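Stekia's only laundromat raises its prices, and its standards

April 6, 2019

The last coin laundry in Stekia will charge 9 tokens a load starting this month, up from 3, owner Stojan Kolev said. The notice went up in February, behind the soap machine. 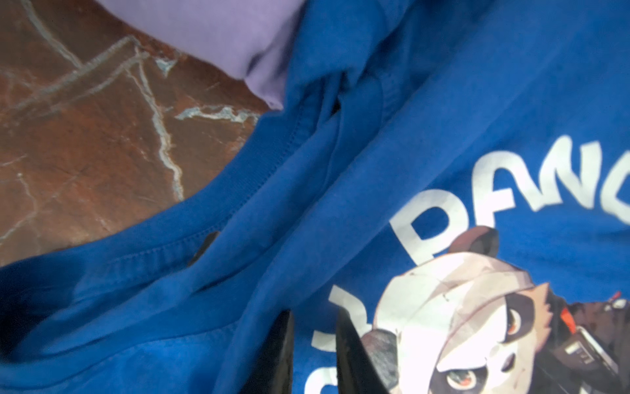 Kolev blames the water bill. A petition against the increase has drawn 142 signatures, one of them his brother's. The price does include folding, a service Kolev describes as "firm." Customers with unused tokens may spend them until the jar by the door is full.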